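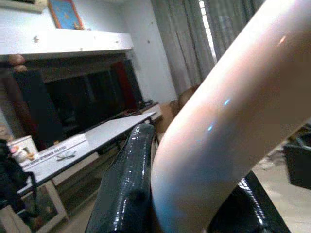 Figure 3. Highlights on a pale, smooth surface and on darker, slightly textured ones at close range.

4.2 Does gloss tell people that a surface is wet?

The claim that viewers read wetness from bright highlights has been repeated so often in the literature on product photography that it is now cited without a source. The usual chain of references leads back to Mangubat's Bakia study, in which 161 participants sorted printed photographs into "wet" and "dry" piles. We have no quarrel with the data. Our doubts are about what the sorting task can show. Participants were given two piles and told to use both. A person who had no opinion about a given surface still had to put it somewhere, and the brightest spot on the print is an easy thing to sort by.

The same problem affects the Murkdale replication. It used 60 photographs, all of them of fruit, leaves and glazed pottery, and found the expected link between highlight size and "wet" responses. Fruit and leaves are things people often see wet. Pottery is not, and when we reran the analysis on the pottery items alone, using the tables in the original appendix, the link was too weak to separate from chance. The authors mention this in a footnote and then leave it out of their discussion.

Color makes matters worse. A white streak on a black surface stands out far more than a streak of the same strength on a pale one, and the two can differ in tint as well. Both kinds of surface are present in Figure 3, where the reflections on the pale one include small pinkish and light-blue glints while those on the black ones are white. A scale that scores highlights only by area, as the Murkdale scale does, treats these as the same sort of thing. Texture is ignored too. Ó Riain (personal communication) has suggested that fine bumps, which break a highlight into smaller pieces, may do more to make a surface look wet than the strength of the light. We find this plausible but know of no test of it that would satisfy a careful reader, and our own materials were not built to provide one.

We were able to obtain 875 single-trial responses from the Blackwood archive, which used a five-point scale with a "cannot tell" option. Of these, 518 were "cannot tell." That figure does not appear in the published summary, where such responses were dropped before the means were computed. It seems to us the most interesting result in the archive. Given a way out, most responses took it.

None of this shows that gloss and wetness are unrelated in the eye of the viewer. It does suggest that the size of the effect, reported in one review as up to half of the variance, depends heavily on how the question is put. Section 4.3 describes the wording we used at Rirkdale and the two pilot versions we gave up on.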